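Trulness: wrist-view policies trained in simulation
Speaker notes, Hajnalka Szénási, Oct 8, 2021

Slide 1. Thank Vilmos Kozma for the Illés controller. State the question: does varying the light in simulation help a policy that sees only through the wrist view?

Slide 2. Method. Two training sets, 500 episodes each, same tasks, same start poses. Set A keeps one fixed light. Set B moves the light between episodes, so shadow edges fall in different places on the same floor. Network and training schedule unchanged.

Slide 3. Testing. 120 trials per policy, lights drawn from positions neither set used. Pause on the plot. Set A tends to stop short when a hard shadow crosses the approach path. Set B does so less often. Mention that the spread over 5 seeds is wide.

Slide 4. Limits. Rendered data only. No transfer test on the Gerex arm yet. If asked about texture changes, say they were held fixed on purpose.

Slide 5. Leave the render up during questions. Code request goes to Vilmos.

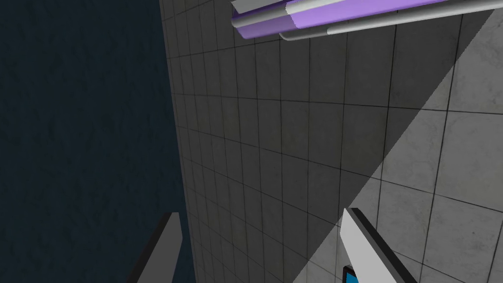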